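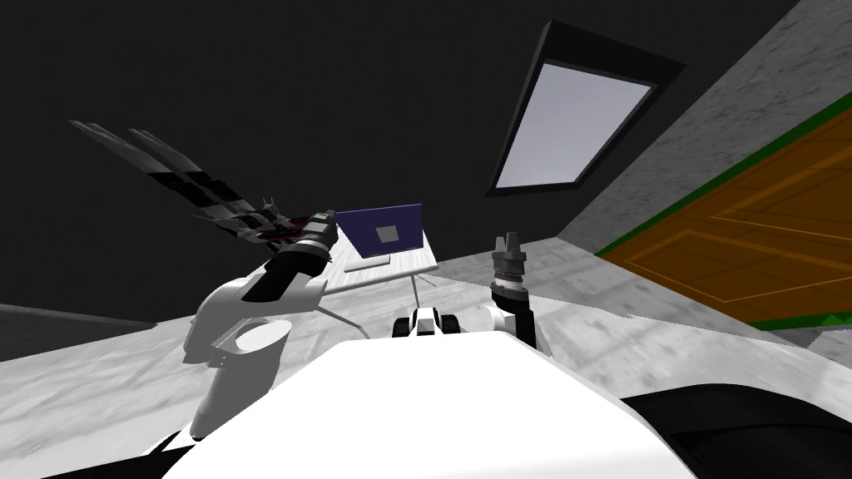

Suelo de piedra gris, pared gris, techo oscuro.

Febrero, 23:40

Tercera noche con el reverb de Mota. La sala pequeña sigue sonando a tubo. He bajado la predemora de 100 a 80 ms y el ataque de las cuerdas se entiende mejor, pero la cola conserva una resonancia en 137 Hz que no depende de la posición del oyente. Sospecho del filtro de realimentación – no de la matriz, que revisé ayer fila por fila.

Roscoe Van Dusen insiste en absorber más en graves. Le hice caso durante una hora. El resultado fue una sala muerta por debajo y metálica por encima, así que restauré los coeficientes anteriores. Nuno Marinho propone modular dos de las líneas de retardo con una profundidad mínima. Probado con el piano: la resonancia baja casi 2 dB, a cambio de una ligera desafinación en notas largas. Con voz no se aprecia.

Los auriculares Tritix exageran esa zona. Mañana repito la escucha con los monitores, a volumen bajo y sin ecualizar.

Pendiente: exportar la respuesta al impulso, renombrar los presets (hay tres que se llaman «Grekholm final») y contestar a Nuno lo del piano. También comprar café. Cierro la sesión a las 00:15 con la versión modulada guardada aparte.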